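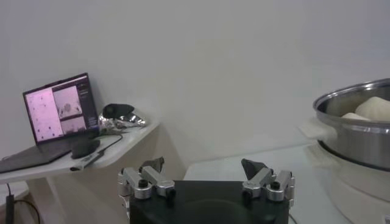 Steamer pot and gripper, at the Besilton open day.

I'd been meaning to get over to the Besilton robotics lab ever since their last open day in March, which I missed, so off I went on October 28, 2018, with sore feet and a notebook. And I'm so glad I did! I went for the robots and came home with two pages about rules.

The lab tests kitchen handling tasks, and the one everybody crowded around was steamed buns: pot to plate, with a pair of arms. Before you get near it you read the house sheet (they call it Prenudeck, after some old project). It has 31 points. Stay behind the floor line while the arms have power. One person holds the stop button and does nothing else, no chatting, no phone. Lids come off and go flat on the table before a run starts, never balanced on the pot.

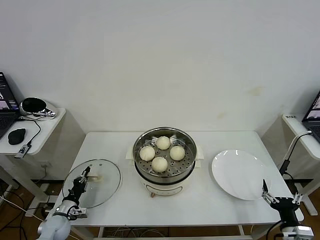
Four buns in the basket, plate still empty.

I asked about food, of course. Anything a gripper has touched is test material and goes in the trash, even if it looks perfect (a bit sad, I was hungry). Fingertips get wiped down between runs, and the wipe gets initialed on a log. They also write down the speed limit for each arm before every session, even when it's the same as yesterday's. I liked that one a lot, and I'm stealing it for our own shop, where we mostly trust our memories.

My one gripe was cables. The sheet has a whole point on keeping walkways clear, but it doesn't say much about what runs under the tables, and I'd want that spelled out.

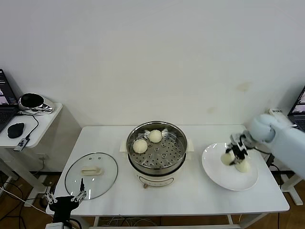
Ragnarsson commented that the stop button rule only works if you swap people often, and that at Nondix they change over every 2 runs, before anyone's attention starts to drift. I hadn't thought to ask how long a turn lasts at Besilton, so that's going in the notebook for next time.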